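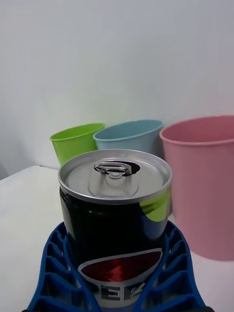

Who decides whether a robot arm is ready to work near people?

At Skestholm, the people who will stand next to it decide, using a written checklist that they helped to write and can change.

We're a small school for robot handling, and we teach good practice: how to set up a work cell, how to pick sensible limits for force and speed, how to write down what you did so the next person can repeat it. We love this stuff! A clear rule on a wall saves a lot of arguing, and it leaves more of the day for the fun part, which is watching an arm learn its way around everyday things.

Our house rules

The first rulebook ran to 123 rules. We were proud of it and hardly anyone read it to the end, so we cut it down to 63, and students now get through the lot on their first morning. The ones we talk about most are these:

Every object on the table goes on the object sheet before the arm moves, cups and cans included.

An opened drink can is logged as opened. It goes on a different line from a sealed one, and it gets its own grip setting.

Soft fingers are checked for cracks and tears at the start of each shift — both sides, and in between the ribs.

Shiny objects get a note of their own. Glossy metal picks up the colors of whatever stands near it, and a vision system can be fooled by that.

Hands stay outside the taped line while the arm has power. Anyone in the room can call a stop, and the run doesn't start again until that person is happy.

Courses

Tonia is our beginner course. It lasts 3 weeks, with no more than 6 students in a group, and most of it happens at the bench. You'll grip, lift, place, write it up and do it over (there's plenty of doing it over). Vanhove is the follow-on course for people who already run a cell at work and want to write rules for it that their coworkers will follow.

Zesillow is our shared logbook. Students add to it from day one, and former students still send us entries, including some very good ones on slippery lids.

The rulebook is opened for changes every October. Anyone who has taken a course may suggest one, and we try each suggestion on the bench before it goes in. Last time we dropped two rules about cable ties and gained a much better one about lighting.

Visitors are welcome in the afternoon, from 2 p.m. Please wear closed shoes and tie back long hair.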